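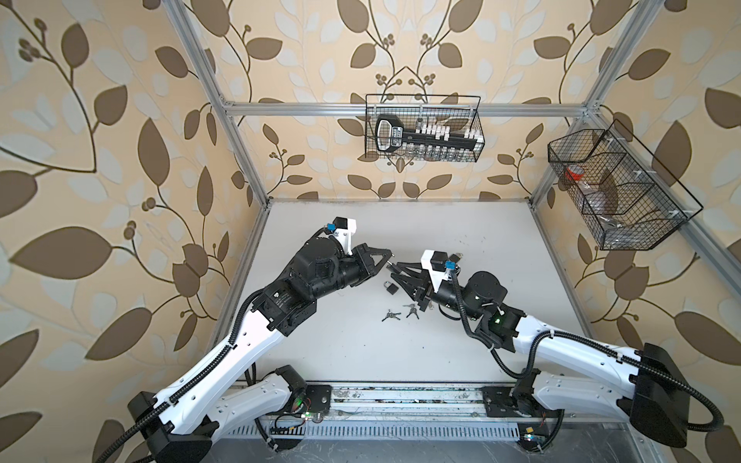
## 4. Grasp Scheduling for Small Metal Parts

The planner in Virstead runs as two processes. One holds the task state and decides which arm acts next. The other turns that decision into joint targets for both arms and checks them against a shared collision model. We keep the two apart so that a slow perception update does not stall the motion loop, which runs at 30 Hz.

Padlocks and keys are hard for our perception stack. The shackles are shiny, and depth readings on them drop out at low viewing angles. Keys lie nearly flat on the table and often merge with it in the point cloud. We therefore use depth only for the table plane and estimate part poses from color images. The pose network was trained on 1067 labeled images collected with the Mellilar annotation tool.

Once a padlock is gripped, its pose is estimated again from the wrist view (Figure 3). The holding arm is then treated as a fixture, and the other arm plans relative to it.

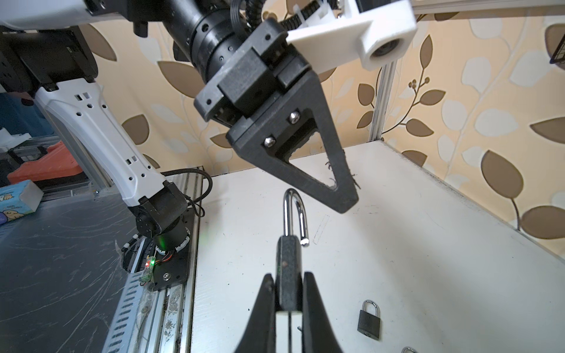 **Figure 3.** Wrist camera view with a padlock held in the right gripper, shackle open. The other arm's gripper is above it.

### 4.1 Handling the second arm in view

The other gripper often fills a large part of the wrist image. We render a mask from the joint encoders, grow it by 8 pixels, and drop all features inside it. If the mask hides too much of the held part, the scheduler asks the free arm to back off along its approach path and repeats the estimate, up to 9 times before the task is handed to the operator.

Masking alone does not remove false matches from other padlocks on the table. For these we use the gripper pose as a prior and reject any candidate outside the volume between the fingers.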